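Reading time: 2 minutes

Come and tell us how you eat fruit

Do you keep a bowl on the counter, or does everything vanish into the fridge drawer? The Humthorpe Food Diary project is looking for 500 adults to write down the fruit they eat for 12 days, and we would love you to be one of them!

You don't have to eat well to take part. We want the apple at your desk, the berries you forgot about, the days with nothing at all - every kind of week is useful to us. A diary entry takes a minute or two and you can do it on paper or on your phone.

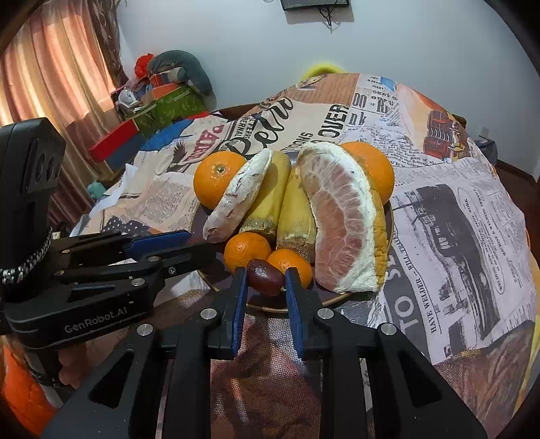 Small mandarins and other fruit on a gold-rimmed plate.

Our first round, in Laneren, brought in 552 diaries, and reading them was a joy. People wrote in the margins about grandparents, market stalls and the right way to cut a mango (there were strong feelings). This time we're adding a short phone chat at the end, so there's room for those stories too.

You can join if you are 18 or over, live in Humthorpe or Laneren, and can read and write in English. Couples and roommates are welcome, but please fill in one diary each. Everyone who finishes gets a grocery voucher by mail.

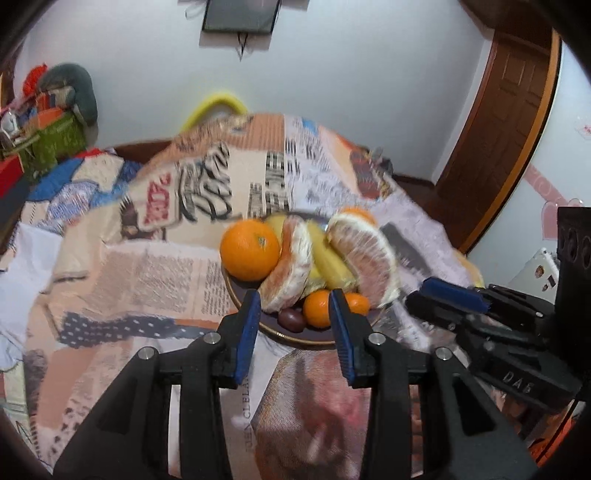 Do I have to weigh anything?
Just write what it was and how much in your own words, like "half a pear" or "a handful of grapes."

To sign up, leave your name and a phone number at the Khaemba Library front desk by 11/24/22, or ask there for Tae-yang Sung, who runs the study and is happy to talk it over first. Diaries go out the week after sign-up closes.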